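생활 도움 게시판 > 주방·식탁 > 상판 관리
조회 426 · 답변 채택 전

흰색 테이블에서 오이 다룰 때 쟁반을 꼭 깔아야 하나요? 얼룩이랑 굴러가는 문제

흰상판초보
2024/04/16

얼마 전에 부엌 한쪽에 흰색 테이블을 들였습니다. 전에는 짙은 색 원목 식탁을 썼고, 거기서 채소를 씻어다 늘어놓고 다듬고 했어요. 칼질은 싱크대 옆 도마에서 하고, 테이블은 씻은 채소를 잠깐 올려두거나 소분해서 통에 담는 용도입니다. 제품은 Flestier에서 나온 무광 흰색이고 상판 재질은 설명서에 '코팅 상판'이라고만 적혀 있습니다. 설명서에 관리법은 "마른 천으로 닦으세요" 한 줄이 전부입니다.

제가 제일 많이 다루는 게 오이입니다. 집에서 오이소박이랑 피클을 자주 하고, 아이 간식으로도 스틱을 잘라 냅니다. 씻은 오이를 테이블에 그냥 올려두면 두 가지가 신경 쓰입니다.

첫째는 자국입니다. 물기가 마르고 나면 오이가 있던 자리에 길쭉하게 테두리가 남습니다. 색이 든 건 아닌 것 같고 비스듬히 보면 보이는 정도예요. 물티슈로 닦으면 없어지는 것 같다가 마르면 또 보입니다. 꼭지를 잘라낸 오이를 올려뒀을 때는 잘린 쪽에 연한 초록빛 자국이 남은 적도 있습니다. 이건 주방세제로 닦아서 지웠습니다.

둘째는 굴러가는 겁니다. 원목 식탁에서는 잘 안 굴렀는데 이 테이블은 매끈해서 그런지 조금만 건드려도 굴러가서 바닥에 떨어집니다. 수평이 안 맞나 싶어서 휴대폰 수평계로 재 봤더니 맞게 나왔습니다.

그래서 접시나 쟁반을 하나 깔아놓고 쓸까 하는데, 이런 걸 고를 때 어떤 걸 봐야 할지 모르겠습니다. 집에 있는 건 둥근 스테인리스 쟁반인데 테이블에 놓으면 긁히는 소리가 나서 겁이 납니다. Warkimow에서 파는 갈색 나무 쟁반을 장바구니에 넣어뒀는데, 젖은 오이를 나무에 올려도 되는지도 궁금합니다.

정리하면 이렇습니다.
씻은 오이를 흰 상판에 직접 올려도 괜찮은지, 쟁반을 쓴다면 모양과 재질은 뭐가 나은지, 이미 생긴 물자국은 어떻게 지우는지, 그리고 쟁반 아래로 물이 샜을 때 상판이 상하지는 않는지.

경험 있으신 분들 답변 부탁드립니다. 테이블은 반품 기간이 지나서 그대로 써야 합니다.

코팅상판7년
답변

상판 관리 쪽만 답 드립니다. 쟁반은 취향이 갈려서 뒤에 조금만 적겠습니다.

무광 흰색 코팅 상판에 남는 길쭉한 테두리는 대부분 물때입니다. 수돗물이 마르면서 안에 있던 성분이 가장자리로 몰려 남는 것이고, 오이 때문에 생기는 게 아니라서 토마토를 올려도 컵을 올려도 생깁니다. 어두운 원목에서는 결에 묻혀서 안 보였을 겁니다.

물티슈로 닦고 그대로 두면 물티슈의 물기가 다시 마르면서 새 자국이 됩니다. 닦은 다음에 마른 천으로 한 번 더 훑어야 끝납니다. 저는 얇은 면 행주를 두 장 씁니다. 젖은 것 한 장, 마른 것 한 장이고, 마른 것은 테이블 옆 고리에 늘 걸어둡니다.

이미 오래된 물자국은 구연산수로 지웁니다. 물 1000ml에 구연산 두 티스푼 정도면 됩니다. 분무기로 상판에 바로 뿌리지 말고 행주에 적셔서 닦으세요. 상판 가장자리 마감 틈으로 산성 물이 들어가면 나중에 들뜰 수 있습니다. 닦고 잠깐 기다렸다가 맹물 행주로 헹구듯 닦고, 마른 천으로 마무리합니다. 처음에는 눈에 안 띄는 구석에서 해 보시고요.

초록빛 자국은 오이 껍질 즙입니다. 주방세제로 지우셨으면 잘하신 겁니다. 시간이 지나면 잘 안 지워지니 그날 안에 닦으세요. 그래도 남으면 베이킹소다를 물에 개서 얹어두는 방법이 있는데, 문지르면 안 됩니다. 무광면은 문지른 자리만 반들거리게 변하고, 그렇게 된 건 되돌릴 수 없습니다. 저는 매직블록으로 한 자리를 그렇게 만들어서 지금도 창가에서 보면 손바닥만 하게 번들거립니다.

쓰면 안 되는 것들 적어둡니다.
매직블록, 초록 수세미 거친 면, 락스 원액, 아세톤, 연마제가 든 크림형 세제.
락스는 희석해도 권하지 않습니다. 흰색이니까 괜찮겠지 하고 쓰는 분들이 많은데 코팅이 누렇게 변한 집을 봤습니다.

물이 샜을 때 상하느냐는 상판 윗면보다 가장자리와 이음새가 문제입니다. 윗면에 물이 잠깐 고이는 정도로는 별일 없습니다. 테이블 두 개를 붙여 쓰신다면 그 사이 틈으로 흘러든 물을 꼭 닦으세요. 저는 큰 테이블에 작은 테이블을 붙여 쓰다가 틈을 몇 달 방치했고, 떼어 보니 맞닿은 면 아래쪽이 부풀어 있었습니다. 테이블 밑에서 올려다봐야 보이는 자리라 그때까지 몰랐습니다.

직접 올려도 되느냐에는, 물기 턴 오이를 잠깐 올리는 건 괜찮다고 답하겠습니다. 씻자마자 물 뚝뚝 떨어지는 채로 여러 개 늘어놓는 건 안 하는 게 낫습니다.

스테인리스 쟁반 긁히는 소리는 바닥 테두리를 만져 보세요. 말린 부분이 거칠면 상판에 흠이 갑니다. 투명 고무발을 네 귀퉁이에 붙이면 해결되는데 둥근 쟁반은 붙일 자리가 애매합니다. 바닥에 실리콘 매트를 깔고 올리는 분들도 있습니다.

 └ 흰상판초보
 구연산으로 해 봤더니 지워졌습니다. 마른 천으로 마무리하는 걸 계속 빼먹고 있었네요. 저희 집은 테이블이 하나라 이음새는 없는데 벽 쪽 가장자리를 확인해 보겠습니다.

 └ 코팅상판7년
 벽 쪽은 뒤로 조금 띄워두시면 닦기 편합니다.

국수삶는중
답변

그냥 키친타월 까세요. 저는 쟁반 안 씁니다. 오이 올려두고 다 쓰면 타월로 테이블까지 닦고 버리면 끝이에요. 굴러가는 것도 타월 깔면 덜합니다.
나무 쟁반은 곰팡이 핍니다. 저희 집 것도 그래서 버렸어요.

 └ 흰상판초보
 타월은 젖으면 테이블에 달라붙어서요. 그래도 급할 때는 써 보겠습니다.

 └ 도마는하나
 타월 값도 값이고 매일 하시는 분이면 쟁반이 낫지 않나요. 그리고 곰팡이는 나무 쟁반이라 피는 게 아니고 젖은 채로 겹쳐놔서 핍니다.

 └ 국수삶는중
 겹쳐놓긴 했습니다.

피클반조리대
답변

Zostomville에서 작은 절임 공방을 하고 있고, 흰 테이블을 몇 해째 쓰고 있습니다. 오이 철에는 하루 종일 오이만 만지는 날도 있어서 쟁반은 여러 가지를 바꿔 가며 써 봤습니다. 상판 청소는 위에서 잘 써 주셨으니 저는 쟁반과 오이 쪽을 적겠습니다.

먼저 굴러가는 문제입니다. 수평이 맞아도 오이는 구릅니다. 작고 통통한 오이일수록 잘 구르고, 등이 휜 오이는 휜 쪽이 바닥에 닿게 눕히면 잘 안 구릅니다. 길이 방향을 테이블 앞 모서리와 나란하게 놓으면 건드렸을 때 사람 쪽으로 굴러 떨어지기 쉽습니다. 맨 상판에 꼭 놓아야 한다면 모서리에 대해 직각에 가깝게 놓으세요. 굴러도 옆으로 굴러서 주울 시간이 있습니다. 테두리 있는 접시를 쓰면 이런 걸 신경 쓸 일이 없어집니다.

다음은 모양입니다. 둥근 쟁반과 네모난 쟁반 중에는 네모를 권합니다. 오이는 길쭉해서 둥근 쟁반에 여러 개를 나란히 놓으면 양옆이 비고, 가장자리 오이는 길이가 안 맞아서 자꾸 테두리에 걸터앉습니다. 네모는 나란히 채울 수 있고 한두 개만 놓을 때는 대각선을 쓰면 생각보다 긴 것도 들어갑니다. 모서리는 각진 것보다 둥글린 것이 낫습니다. 각진 모서리에는 오이 돌기 부스러기와 꼭지 쪽 마른 꽃 찌꺼기가 끼는데, 행주 끝을 밀어 넣어도 잘 안 나옵니다. 작은 솔이 따로 필요해집니다.

색은 흰 것만 아니면 됩니다. 흰 테이블에 흰 접시를 놓으면 경계가 안 보여서 옆을 짚다가 엎습니다. 저도 처음에 Lewis 법랑 접시 흰색을 샀다가 그런 일이 잦아서 집으로 가져갔습니다. 베이지나 연한 갈색이 쓰기 편했습니다. 진한 초록은 오이가 묻혀서 별로고, 검은색은 물때가 흰 상판보다 더 잘 보입니다. 연갈색은 껍질에서 떨어진 흙이 덜 보이는 단점이 있으니, 씻은 오이만 올리는 용도로 정해두고 쓰세요. 흙 묻은 오이는 바구니나 상자에 따로 두시고요.

재질은 질문하신 나무 쟁반부터 답하겠습니다. 젖은 오이를 올려도 되는 나무 쟁반이 있고 안 되는 게 있습니다. 손톱으로 바닥을 긁어 봐서 나뭇결이 그대로 만져지면 기름만 먹인 것이고, 이런 건 물기 있는 채소를 올려두면 자리가 하얗게 뜹니다. 매끈하게 막이 있으면 도장한 것이라 잠깐은 괜찮은데, 도장이 벗겨진 곳부터 물이 듭니다. Warkimow 쟁반은 제가 써 본 적이 없어서 어느 쪽인지 모르겠습니다. 판매처에 도장 여부를 물어보시고, 마른 과자나 컵 받침용이라고 하면 오이에는 쓰지 마세요.

스테인리스는 위생은 제일 낫습니다. 뜨거운 물을 바로 부어도 되고요. 다만 바닥이 미끄러워서 오이가 그 안에서 또 굴러다니고, 소리가 큽니다. 저희는 절이는 단계에서만 씁니다. 도자기는 무겁고 안정적이지만 모서리가 이가 나가면 바로 바꿔야 합니다. 바닥의 유약 안 바른 굽이 상판을 긁으니 굽을 꼭 만져 보세요. 거칠면 1000방 사포를 물에 적셔서 굽만 살살 갈아내면 됩니다. 갈고 난 가루는 물로 다 씻어낸 다음 올리세요. 멜라민이나 플라스틱 쪽은 가볍고 싸고, 칼질만 안 하면 오래 갑니다. 바닥에 잔무늬나 질감이 있는 것을 고르면 오이가 덜 움직입니다.

물 빠짐도 생각해 보셔야 합니다. 씻은 오이를 체에 밭쳐 두었다가 옮기는 게 원칙이고, 접시는 남은 물기를 받아주는 정도로만 씁니다. 접시 바닥에 물이 고인 채로 오이를 오래 두면 닿은 면만 물러집니다. 저희는 체에서 물을 빼고 마른 행주로 한 번씩 굴려 닦은 뒤 접시로 옮깁니다. 귀찮아도 피클은 여기서 차이가 납니다. 물기가 남으면 단지 안 농도가 들쭉날쭉해져서 같은 날 담근 것도 맛이 다릅니다.

간식용 스틱은 이야기가 조금 다릅니다. 잘라둔 오이는 즙이 계속 나오니까 접시에 키친타월을 한 겹 깔고 올리세요. 위에 국수삶는중 님 말씀대로 타월이 이럴 때는 편합니다. 테이블이 아니고 접시 위에 까는 것이라 달라붙어도 접시째 들고 가서 헹구면 됩니다.

보관도 물으실 것 같아 같이 적습니다. 씻은 오이는 그날 쓸 만큼만 두고, 나머지는 씻지 말고 한 개씩 종이에 싸서 채소칸에 세워 넣으세요. 꼭지가 위로 가게 세웁니다. 너무 차가운 칸에 넣으면 표면이 움푹움푹 꺼지고 물이 나옵니다. 저는 지난 11월에 냉기 나오는 구멍 바로 앞에 뒀다가 한 봉지를 버렸습니다. 소분해서 담을 때는 한 통에 100g씩 잡으면 아이 간식으로 남기지 않고 먹을 만합니다. 통 바닥에 타월 조각 깔아주시고요.

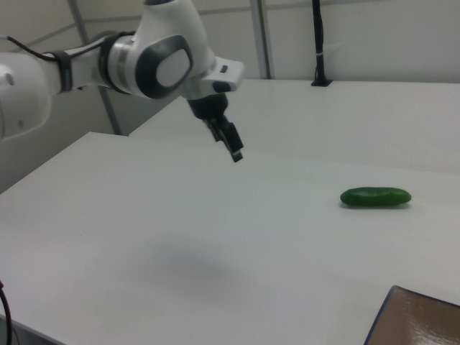
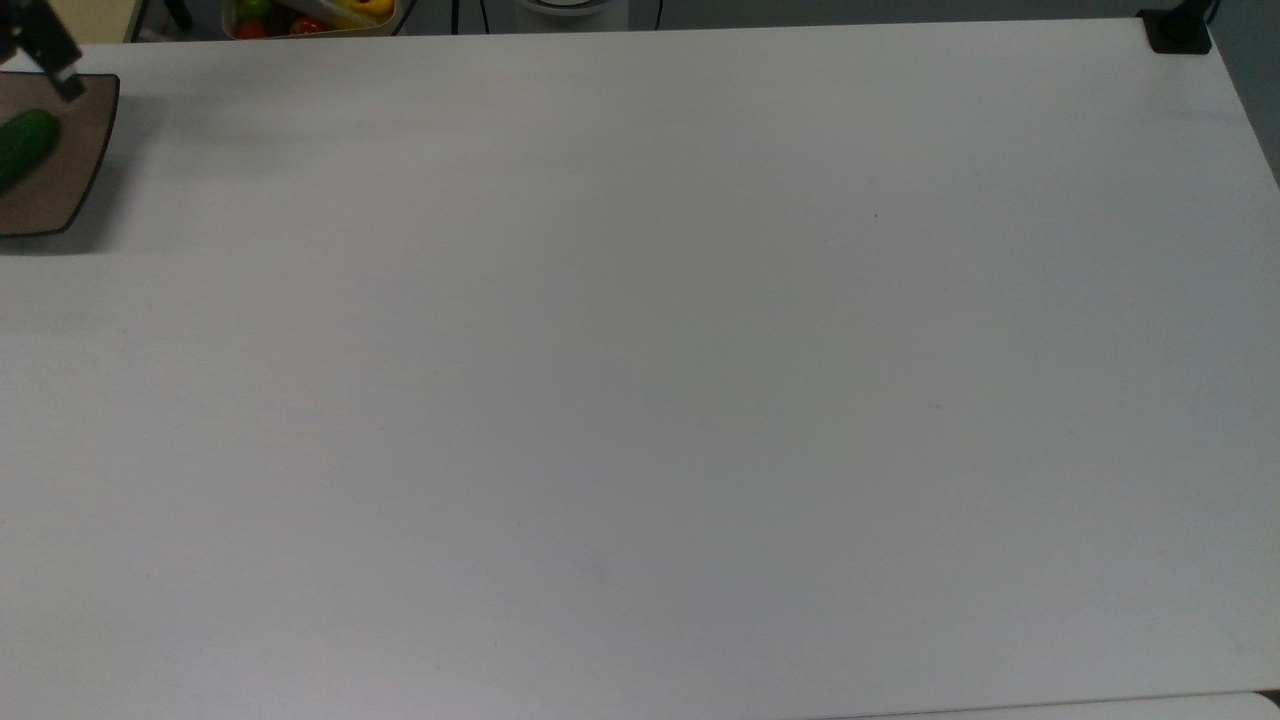
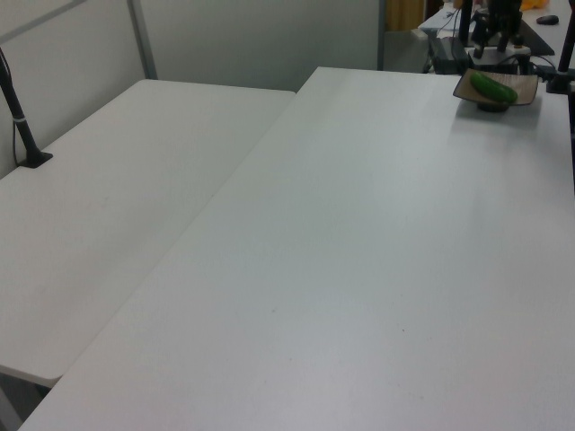

테두리 높이를 고르는 데서 실수가 제일 많습니다. 높은 테두리가 안전해 보여서 깊은 쟁반을 사기 쉬운데, 깊으면 손가락이 오이 밑으로 들어가지 않아서 하나 집을 때마다 접시를 기울이게 됩니다. 물이 고여도 위에서는 잘 안 보이고요. 씻은 오이를 올려두는 용도라면 세 번째 사진의 베이지색 네모 접시처럼 얕고 테두리가 살짝만 올라온 것으로 충분합니다. 두 번째 사진처럼 대각선으로 눕히면 길이도 덜 답답합니다. 첫 번째 사진은 상판에 바로 놓인 경우인데, 주변에 걸리는 게 없어서 저런 자리라면 저는 위에 적은 대로 방향부터 신경 씁니다. 접시 두는 위치는 앞 모서리에서 떨어진 쪽이 좋습니다. 앞쪽은 손과 소매가 계속 지나다니는 자리라서 비워두는 게 편합니다.

접시 아래로 물이 들어가는 문제는 하루에 한 번 들어서 닦는 것 말고는 방법이 없습니다. 바닥이 평평하게 밀착되는 접시일수록 물이 갇혀서 안 마릅니다. 작은 고무발을 붙여서 조금 띄우면 낫고, 고무발은 투명한 것으로 하세요. 검은 고무는 오래 두면 흰 상판에 색이 배는 경우가 있습니다. 이 자국은 제가 해 본 방법으로는 안 지워졌습니다.

크기는 테이블에 놓아보기 전에 종이를 잘라서 올려보고 정하세요. 오이를 종이 위에 평소 하듯이 늘어놓아 보고, 그러고도 손 하나 놓을 자리가 테이블에 남으면 됩니다. 저는 큰 걸 하나 사는 것보다 중간 크기를 두 개 두는 쪽을 씁니다. 하나는 씻은 것, 하나는 다듬은 것으로 나눠 쓰면 섞이지 않고, 설거지통에도 들어갑니다.

 └ 흰상판초보
 자세한 답변 감사합니다. 나무 쟁반은 일단 장바구니에서 뺐습니다. 바닥에 질감 있는 네모 접시로 찾아보는 중인데, 질감이 깊으면 찌꺼기가 끼지는 않나요?

 └ 피클반조리대
 깊으면 낍니다. 손으로 쓸었을 때 까끌한 느낌만 있는 정도가 좋고, 홈이 눈에 보이는 격자무늬는 피하세요. 오이 돌기가 격자에 박히면 솔로 하나씩 빼야 합니다.

 └ 흰상판초보
 집에 있던 스테인리스 쟁반은 어떻게 할까요. 버리기는 아까운데요.

 └ 피클반조리대
 절일 때 쓰세요. 소금 뿌린 오이를 한 줄로 깔고 그 위에 다른 접시를 얹어두면 됩니다. 소금물이 닿는 거니까 쓰고 나서 바로 헹구시고요. 테이블에서 하지 말고 싱크대 안에서 하시는 걸 권합니다.

 └ 도마는하나
 지나가다 하나 여쭙습니다. 가지도 같은 방식으로 두면 되나요? 흰 상판에 보라색이 밸까 봐 못 올리고 있습니다.

 └ 코팅상판7년
 통가지는 괜찮습니다. 자른 가지는 접시에 올리시고, 즙이 떨어졌으면 바로 닦으세요. 저는 가지보다 강황이랑 김칫국물이 더 무섭습니다.

 └ 흰상판초보
 접시는 연갈색으로 두 개 주문했습니다. 굽은 받아서 만져보고 거칠면 사포로 갈아보겠습니다. 주말에 피클 담글 때부터 써 보려고요.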